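Chapter 4
Rooms That Keep Their Heat

Reading time: 4 minutes

I grew up in a house where you could see your breath in the bathroom, so I should admit straight away that I'm not neutral about this chapter. I like a warm room. I've spent a silly amount of my working life in cellars, lofts and under floors trying to find out why one room is warm and the one next to it isn't, and I still get a small thrill when the answer is something daft like a missing bit of skirting board.

In the last chapter we dealt with where heat comes from: fires, boilers, people, the oven, the sun through the window. Now we're going to follow it out of the building. Every house leaks heat, all day and all night, for as long as it's colder outside than in. What changes from house to house is how fast it goes and which way it goes, and those are the two things I'd like you to be able to work out by the end of the chapter (with a pencil, and without any fancy kit!).

Let's begin with a cottage I know well, in Dovthorpe. There's a date stone over the door that says 1581, although the oldest walls are only at the back and the front has been rebuilt at least once. The back walls are stone and very thick. Everybody who visits pats them and says the place must be lovely and warm with walls like that. It isn't. Stone is heavy, and heavy things take a long time to warm up and a long time to cool down, which feels wonderful in a hot spell. But heat still passes through stone quite easily once it gets going, and in January those walls draw the warmth out of the room day after day. So please hold on to this, because we'll need it again and again: storing heat and stopping heat are two separate jobs. Stone is good at the first and poor at the second. A woolly jumper is the other way round.

Why is the jumper so good? Mostly because of the air in it. Still air is a poor carrier of heat, and wool traps it in thousands of tiny pockets where it can't move about. Nearly everything sold as insulation works by the same trick, whether it comes in rolls, boards or bags of fluff. Squash it flat and you squeeze out the air, and then you've paid for a thick jumper and you're wearing a thin one. I've seen this in more lofts than I care to remember, usually under a pile of suitcases.

My second building is much newer, a village hall at Nitavside with thin block walls, a flat ceiling and 92 stacking chairs. I was asked to look at it when the heating bills got out of hand. The walls weren't marvellous, but the real trouble was the air. There was a gap under the double doors that you could post a magazine through, and another around the loft hatch. Warm air rose and slipped out at the top, cold air came in along the floor to replace it, and anyone sitting down had freezing ankles. We fitted 2 draught strips and a proper seal on the hatch, and the whole lot took an afternoon. I'm still rather proud of it. 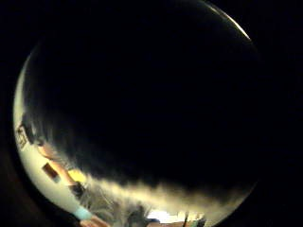
Why does a room feel chilly when the thermometer says it's warm enough?

Your body gives off heat towards any cold surface nearby, even when the air between you and it is warm. Sit beside a cold wall or a big single-glazed window and you'll feel it down that side of you. The thermometer is mainly telling you about the air, so it misses a good part of the story.

We'll come back to cold surfaces in section 4.3, where I'll also have a moan about damp, as the two nearly always turn up together. Before then, try a small job at home. Pick one room and draw a plan of it on squared paper. Mark the outside walls in one colour and the inside walls in another, then add the windows, the doors and anything that goes through the ceiling. Next, on a cold evening, go round slowly with the back of your hand near the edges of things, and put a cross wherever you feel air moving. Keep the plan somewhere safe. You'll be writing numbers on it in section 4.2, and it's much more fun when the draughts are your own.

Related chapters
Chapter 3: Where the Warmth Comes From
Chapter 5: Windows, Curtains and Shutters
Chapter 6: The Ekel Terrace, Before and After
Chapter 7: Damp

125 shares | 2 comments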